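Damaged goods claims: upload form rejects attachments

23 July 2026
By Nazanin Fallahi, Customer Systems Support

Status: Resolved, monitoring
Affected service: Restex claims portal, housewares and kitchen storage category
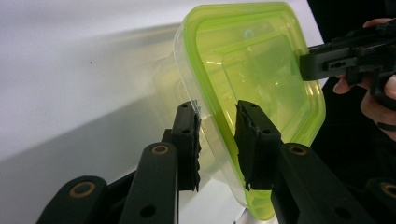 Retail partners reported that the damaged goods form would not accept supporting files. The form displayed "Attachment could not be saved" and returned the user to the first page, clearing all fields. Claims without attachments were accepted as normal. The fault was first reported by Saeed Heydari of Flinitico, who was entering a claim for a delivery of food containers with lids.

Initial checks

The partner was asked to sign out, clear the browser cache and try again. No change. The same files were then submitted from a support account on the internal network, with the same result. Account permissions were reviewed and found to be correct. File type was ruled out after both JPG and PDF attachments failed.

Shahab Azimi reviewed the application log and found 3,135 entries with the message "write refused, quota exceeded." The temporary upload folder had a limit of 700 MB and had reached it. Files in this folder are normally removed by a scheduled cleanup job. The job had been disabled during the move to the Platen server and was not enabled again afterward.

Action taken

The cleanup job was enabled and run manually. The first run stopped with a permissions error, as the job was still assigned to the old service account. Mojtaba Mirzaei reassigned it and the second run completed. The folder was confirmed empty. Test claims were then submitted with four attachments each and were saved correctly.

Mr. Heydari confirmed by telephone that his claim had been accepted and that a claim number had been issued.

Information for partners

Claims that failed during the outage were not stored and must be entered again. The filing deadline for affected claims has been extended by five business days. Partners do not need to request the extension. Attachments sent by email to the support desk have been added to the matching claims and should not be uploaded a second time.

Open items

The error message does not tell the user what went wrong, and the loss of completed fields has been logged as a separate defect. Severin Egger has scheduled both corrections for the September release. A storage alert will be added to the Platen server before then. This ticket will remain in monitoring until the alert has been tested.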